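Robot night at Gerkis: our students get ready for the Pokov round

26 January 2019

I spent yesterday evening with the Gerkis robotics club, and I came home way later than I told my family I would. The Pokov picking contest is coming up fast, and the club room was loud, warm and full of people arguing over a laptop.

If you haven't followed along since November, the task goes like this. Each team gets a bin with two sections and a mix of odd-shaped things in it, and the robot has to move them from one side to the other without help. It sounds easy! My nephew said he could do it in a minute, and sure, so could I, but we both have hands and eyes that came already set up. The students have to write all of that themselves.

There are 2 teams from the club this year. I sat with the one that calls itself Kozma, mostly because they had a free chair. Rachid Shawky is writing the part that picks the grip point, and he let me watch the screen over his shoulder while he explained why bottles drive him crazy. Something round and shiny gives the software a hard time, he told me, and a thing pushed up against a wall is worse — the fingers need somewhere to go.

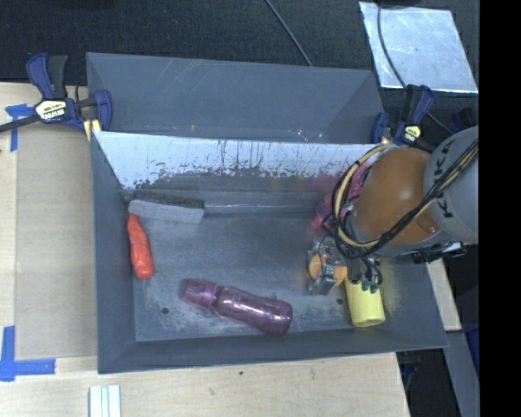 The arm at work over the front section of the bin, with a purple bottle and a carrot-shaped piece among the objects.

Joonas Tuominen teaches the class that the club grew out of, and he mostly stays out of the way. He told me he only steps in when somebody wants to change three settings at once. I heard him do it twice while I was there, very politely.

Money is the other thing on everyone's mind. The bake sale and the raffle brought in $1870, and the club needs $2000 to cover the van and the entry fees. Ditumov, the hardware store on the corner, has promised another $100, so they're almost there. If you've got a few dollars to spare, there's a jar at the front desk at Gerkis.

The club room is open to visitors after school until the contest, and the students are happy to show you what they're working on. Ask Rachid about bottles if you have the time.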